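Bunting (fantasy cricket scoring)

Bunting is a scoring system for fantasy cricket, used mostly in small private leagues in and near Cornby, where I've played it for longer than my family would like. It takes its name from the strings of little flags at the Cornby ground, and has nothing to do with the baseball shot (I get asked this every season!).

Origins

The rules were first written down by Oksana Harasym, who was fed up with the usual points games rewarding opening batters and hardly anyone else. Her first version fitted on one side of paper and went round by email one November. Bindu Alva added the fielding rules the following year, and most of us think of the game as theirs jointly, though Oksana still gets the final word in arguments.

Scoring

A run is worth one point, a wicket 20 and a catch eight. So far, so ordinary. What makes Bunting different is the "flag", a bonus of 15 points for anything your player does in the last five overs of an innings that brings in a wicket: bowling it, catching it, or the throw for a run out. A stumping counts as well, and wicketkeepers went up in price very quickly once people spotted that – I had two in my side for a whole summer and did rather nicely out of it.

Ducks cost you five points. Dropped catches cost nothing, because we could never agree on what a dropped catch was.

Squads and budget

Each manager gets 2,000 credits to spend on 11 players, and no single player may cost more than 300. You can swap two players a month. Captains score double, as in most games of this kind, but in Bunting you have to name the captain before seeing the team sheets, and this has ruined many a good weekend for me.
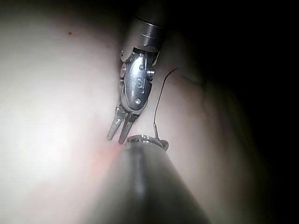

Prices move once a fortnight. For years Bindu worked them out by hand, and then the league switched to Cledeck, a spreadsheet add-on that does the sums overnight and only occasionally sends a bowler's price through the roof.

Records

The highest score in a single round is 617, made by a side called Carkolell, and it's still talked about with some bitterness (mine, mainly, as I came second that week with what would have been a record of my own). Carkolell had the captaincy on a leg spinner who took four wickets in the last five overs, so that was four flags, all doubled.

Variants

There's an indoor version for the winter, with smaller squads and no flags at all. I've tried it twice and found it a bit flat, but Oksana likes it. A women's league game uses the full rules with three swaps a month instead of two.

See also: Fantasy cricket; Points leagues; Cornby Cricket Ground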